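3.2 Drinkware and table surfaces

Handled mugs made up the largest group in the Grestell inventory, with 312 of the 1105 items recorded. Each was entered by color, material and handle shape, and its place on the table was noted relative to nearby objects. Pale tabletops were common, and small items were often left close to the mugs - cables most of all. Figure 4 gives one such case.

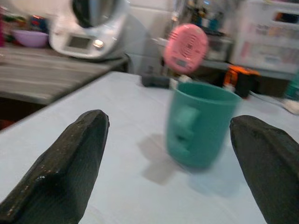
Figure 4. Teal plastic mug with a squarish handle on a pale tabletop; a small black rectangular object lies behind it.

3.3 Bowls and plates

Bowls were coded separately, following Weerakoon.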